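# Vedell Osine 4: battery drain after the January update

**tarn_relay**

Posting my numbers before I send the phone in. Osine 4, unlocked model, bought new. Before the January build I ended a workday with 40 percent left. Same apps, same SIM, same commute, and now the phone asks for a charger by late afternoon.

What I have done so far:

- wiped the cache partition
- turned off always-on display
- forced the modem to LTE only
- removed both work profiles

None of it changed the slope of the graph. The battery screen blames "Mobile network standby" and gives no further breakdown. Signal at home is decent and at the office it's excellent.
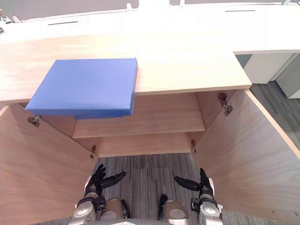 **quillback** replied that the modem firmware changed in that build and that the LTE-only setting does not survive a reboot. Check it again under the carrier menu, since the quick settings tile keeps showing the old value.

**tarn_relay**

Checked. It had gone back to automatic. I set it again and left the phone running without a restart. Standby drain overnight is lower but still well above what it was on the old build.

**mossfet**

I don't think it's the modem. I have the same phone on the same build with the SIM pulled, Wi-Fi only, and it drains too. Wakelock dump shows the proximity sensor service polling constantly while the screen is off. Turn off "Raise to wake" and "Pocket guard" and look again after a full night. Both toggles matter, because either one keeps the service alive.

**quillback**

You have one phone without a SIM, so you have removed the thing I'm talking about. Your drain and his drain can have different sources. His battery screen names the network and yours presumably doesn't.

**mossfet**

The battery screen files anything it can't attribute under standby. It has done that since the first Osine. I wouldn't use it to rule anything in or out.

## Charge limit and calibration

**tarn_relay**

Second question, possibly related. I keep the 80 percent charge limit on. Since the update the phone stops at the limit, sits there, and then drops several points within minutes of unplugging. Is that real capacity loss or a gauge error?

**halfduplex**

Gauge error most likely. The fuel gauge needs a full cycle now and then to find its end points. Turn off the limit, charge to full, leave it on the cable for roughly 2 hours, run it down until it shuts off by itself, then charge to full with the phone off. Turn the limit back on afterward.

Read the cycle count and the full-charge estimate from the service menu before and after. If the estimate doesn't move, the cell is worn and no build will fix it.

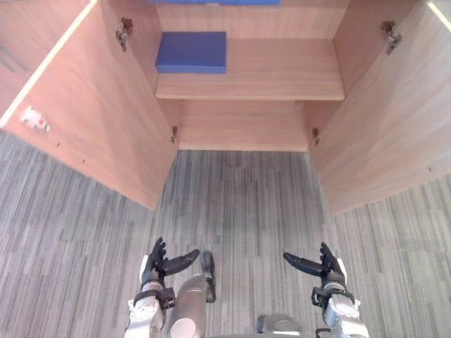

*Cabinet with both doors open.*

**quillback**

I'd skip the run to shutdown. Deep discharge on a cell that may already be weak isn't free, and the gauge on this model picks up its low reference well before cutoff. Stop when the low battery warning appears and you get nearly all the benefit.

**halfduplex**

Once is fine. I wouldn't do it monthly. Stopping at the warning left mine still jumping, and the full run fixed it.

**tarn_relay**

Did the full run. The drop after unplugging is gone. Full-charge estimate barely moved and is close to the rated figure, so I'm treating the cell as healthy. Also turned off Raise to wake and Pocket guard as mossfet suggested, LTE-only confirmed in the carrier menu. Overnight drain is now slightly above the old build — usable, but two changes went in at once and I can't say which one did it.

**mossfet**

Turn Pocket guard back on for a night and leave the modem alone. That answers it.

**tarn_relay**

Will do tonight.
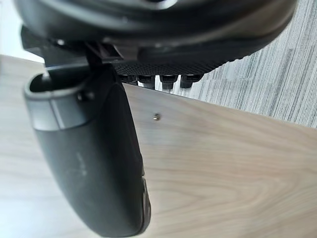 ## Rolling back, and service options

**borealis_tx**

Has anyone gone back to the previous build? The Başaran tool lists it as available, but the notes say the bootloader version was raised.

**halfduplex**

It was raised. The tool will download the old build and then the phone refuses it at the verification step. It's harmless, you just end up back in recovery and reboot. Don't try to force it with the bootloader unlocked unless you have a full backup, as unlocking wipes the phone.

**borealis_tx**

Understood, staying put. For service, is Rirville still the only depot taking the Osine 4?

**quillback**

For warranty, yes. They reflash before they measure anything, so copy your battery logs off first. Save the wakelock dump too, as plain text.

**tarn_relay**

Result from last night: Pocket guard on, modem still on LTE only, and the drain came back to where it started. Turned it off again. I'm holding off on the depot until the next build.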